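Prakis, el método que promete agarrar sin ver: lo hemos probado
12 de marzo de 2019

Cada pocos meses aparece un método de agarre que dice haber resuelto los últimos centímetros, y Prakis es el de esta temporada. Lo firman Rozália Gál y Christos Andreadis, viene con código abierto y modelo entrenado, y la idea es sencilla de contar: una sola cámara en la muñeca, sin sensor de profundidad, y una red que decide en cada paso si se fía de la imagen o tira de la memoria de los fotogramas anteriores. Los autores lo llaman «confianza visual». A mí el nombre ya me puso en guardia.

Vamos con lo que funciona. La instalación está bien documentada (me costó una tarde, y la mitad fue culpa de mis drivers) y la calibración se hace una vez y aguanta. El modelo se entrenó con 2717 episodios, pocos para lo que se estila, y aun así se mueve con soltura delante de objetos que no conoce. El artículo anuncia un 82 % de agarres correctos. Con cajas y botes mates, bien iluminados, me lo creo.

El problema es de dónde sale esa cifra. Hay que llegar al apéndice para leer que los episodios en los que la imagen «no aporta información» se descartan antes de calcular el porcentaje. No dicen cuántos son ni qué umbral usan. Escribí para preguntarlo y Andreadis contestó enseguida, con amabilidad, que el criterio fue manual. Es decir, alguien miró y decidió. Para un método cuya gracia está precisamente en saber qué hacer cuando la cámara no ve, me parece un agujero serio.

Mi prueba fue modesta: 19 objetos en la mesa de Lallby, el taller donde trabajo, 3 intentos con cada uno y la configuración que traen por defecto. No da para un artículo, pero sí para formarse una opinión. Guardé todas las imágenes de la muñeca junto al valor de confianza, y recomiendo hacer lo mismo a cualquiera que lo instale, porque el registro estándar guarda solo el resultado final.
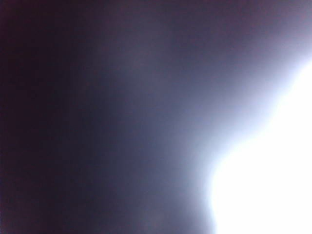 Imagen de la cámara de muñeca: masa oscura desenfocada a la izquierda, blanco quemado a la derecha.

Con una entrada así, sin un solo borde aprovechable, yo esperaría que la confianza se desplomara. En mis registros baja tarde y baja poco — y mientras tanto el brazo sigue recibiendo correcciones calculadas sobre manchas violetas. La versión Rastlow, que añade exposición adaptativa, se anuncia para octubre. Puede que ayude con el blanco saturado; con el desenfoque no veo cómo.

Comparado con Yoon, que es más lento y bastante más feo de configurar, Prakis gana en fluidez y pierde en prudencia. Yoon se para y pide otra vista. Es desesperante, pero prefiero eso a un brazo decidido con la vista tapada.

¿Lo recomiendo? Para leer el código y aprender, sí. Para dejarlo solo en una celda, de momento no. Cambiaría de opinión con una tabla que incluya los episodios descartados, y así se lo he pedido a los autores.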